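Vonley 2.2, planificateur de saisie : trois semaines d'essai 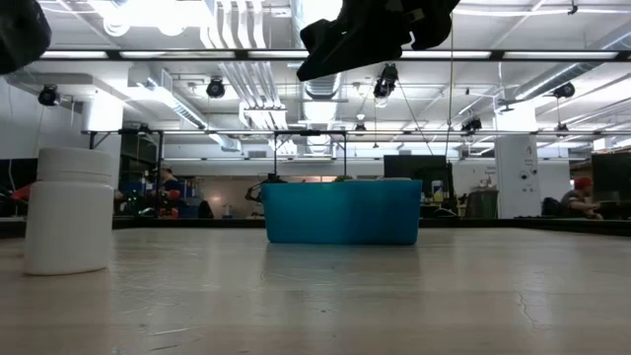 N° 22, novembre 2018, p. 15

Testé par Edivaldo Paiva

Installation rapide, doc maigre. Vonley prend un nuage de points, sort des candidats de saisie classés, puis une trajectoire pour le bras. Licence au poste, 1 533 euros. Pas donné pour un éditeur aussi jeune.

Notre banc : un bac bleu en plastique, un flacon blanc à bouchon strié, plateau gris clair. Rien de méchant. Le flacon passe bien, 100 candidats par requête et les premiers sont presque toujours bons. Le bac, moins. Parois lisses, coins arrondis, le module de perception le prend volontiers pour un bloc plein et propose des prises par le dessus, en plein milieu. Il faut forcer le mode « bord » dans le fichier de config. Option planquée page 15 du manuel, merci.

Côté réglages : plan de table à recaler à chaque démarrage, sinon l'évitement mange les prises basses. Pénible. L'éclairage aussi, avec des tubes fluo au plafond et un plateau clair on a du bruit de profondeur, le filtre par défaut est trop mou. Monté à 22, ca va mieux.

Planification : rien à redire. Trajectoires propres, replanification rapide, l'arrêt logiciel répond. Mieux que Distix là-dessus, nettement. Distix garde l'avantage sur le visualiseur, celui de Vonley rame dès qu'on affiche le nuage complet. Et pas moyen d'exporter les journaux autrement qu'en binaire maison. Le convertisseur de Leiva les lit, mais perd les horodatages.

Support joignable, réponses correctes. Un correctif pour le mode bord est annoncé en janvier, à verifier.

Pour : planificateur, arrêt logiciel, support.
Contre : visualiseur, journaux, prix, doc.

Note : 3,5 sur 5. Prochain essai, Sternano.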